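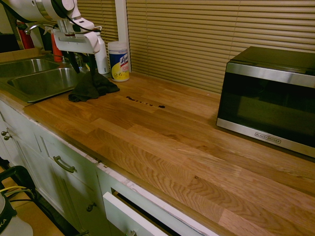

Diễm Từ asks why the Porby gauge reads steady all night when the creek next to her is clearly falling. Fair question, and the answer takes a few posts.

The Porby gauge does not measure flow. It measures stage, meaning the height of the water surface above a fixed reference point. Flow is calculated afterward from a rating curve.

A rating curve is built by hand. Someone measures depth and velocity across the channel at many different stages, multiplies out the discharge, and plots one against the other. The curve is only as good as the points on it.

Porby has plenty of points in the middle range and very few at the bottom. Below the lowest measured point the curve is extrapolated. Treat any low-flow number from that site as an estimate.

Now the flat line. Porby sits in the backwater of the weir at Sirham. When the gate is set to hold the pool, the level at Porby holds too, even while inflow drops. Same stage, less water moving.

Diễm Từ is upstream of the backwater, on the Jidness branch. No weir, steep bed, gravel bottom. Stage there follows flow closely, so a falling creek looks like a falling creek.

The Jidness branch also drains a small area, some 2,000 acres, most of it thin soil over rock. It rises fast after rain and drops fast when the rain quits. The main stem has the Trummer wetlands above it and responds much more slowly.

If you want to compare the two sites, don't compare stage to stage. The zero points are different and neither one is the streambed. A reading of 2 feet at one gauge tells you nothing about a reading of 2 feet at the other.

Compare the timing of the peaks instead. After the December storm the Jidness branch peaked nine hours ahead of Porby. That lag is mostly wetland storage plus travel time down the main stem.

Related: the short spikes on the Porby chart. Those are usually debris on the intake or ice at the sensor. A real rise on the main stem has a slope to it. A one-reading jump that goes straight back down gets flagged and removed on review.

Data on the public page is provisional until that review is done. If you are downloading it for a report, check the status column and note the date you pulled it. Old values do change.

For low flow on the main stem, use the Trummer Road gauge. It is above the backwater, and its curve has measured points well below 300 gallons per second. The record is shorter, but the bottom end is usable.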